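Robots and Everyday Work, Handout 4
Can a machine tidy up yet? Sorting, placing and the problem of edges 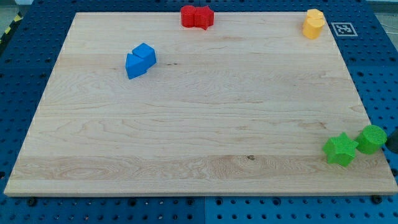

The question for this week sounds easy. We ask if a machine can do a chore that a child of four does before dinner: put the things of one colour together and leave the table in order. My answer in the lecture will be "sometimes, under good conditions", and these notes explain which conditions I mean. Please read them before the lab, because Mercy Kimaro will not repeat them there.

1. What we call a chore

In this course a chore is a job with three properties. It has a goal that a person can say in one sentence. It has no fixed list of movements. And it must be done again tomorrow, when the things lie in other places. Welding the same seam on a car door is hard work, but it isn't a chore in our sense. Emptying a dishwasher is one, and so is putting mixed screws back in their bins at the end of a shift.

Sorting by colour is the smallest chore I know that still has all three properties. Colour is the friendly part. Under even light, a camera separates red, blue, yellow and green with very little trouble, and most groups have this working in the first hour.

2. Where the difficulty lives

Shape is less friendly. A cube gives the fingers two flat, parallel sides. A cylinder that stands upright can be taken from any direction, but it turns over easily if the fingers come in too low. A star has points, and if the fingers close on one point, the star will rotate in the grip. A triangular prism has sloping faces, and the fingers can slide up along them.

Then there are the neighbours. Two blocks that touch are much harder than two blocks with a finger's width between them. The program may see one large object of the same colour, or it may see two and find no room to reach either. A block that leans on another one will also move when its partner is taken away, so the position measured before the first pick is no longer correct for the second.

The last difficulty is the edge of the board. A person feels the edge and slows down. The machine must be told where the board ends, and an error of a few millimetres is enough to lose a block. In the June trials at Hatesstead, Halima Koech's group made 200 placements, and 40 of them failed. Most of the failures were close to an edge. The colour was wrong in only 8 cases.

3. From the board to the home and the shop floor

I would like you to be careful with videos. A clip shows the run that went well, and often at higher speed. When you watch one, write down: Who put the objects there? Was the light changed? How many runs were made?

On the shop floor the answer is more hopeful. At Dokside, the packing company that Gitau Mutiso will present in the second half, the parts come in known sizes, the bench does not move, and a worker is nearby when something falls. Their sorting station handled 3040 parts in its test period. They also changed the bench to suit the machine — higher lips on the trays, more space between the parts — and I think this change did as much as the software.

A kitchen is different. We can't ask a family to leave space between their spoons. Objects are wet, soft, shiny or half hidden under other objects, and the person who used them last had no plan. For this reason my own opinion is that the home will come later, and room by room.

4. For the lab

Work in pairs. Choose one colour and one target area on your board before you write any code.

Draw the board on paper and mark a safety strip along each side where your program must not release a block.

Start with two blocks of the same colour which do not touch. When this works, push them together and try again without changing the program. Note what happens, also if it is nothing.

Count an attempt as a success only if the block stays standing after the fingers have opened and gone away.

Bring your sheet to Gladys Khaemba at the end, with failures included. A sheet without failures will be returned to you.

5. Reading

The chapter on grasp planning in the course reader, first half only. Daiane Brito's lab notes on touching objects are on the course page, and they are shorter and clearer than mine.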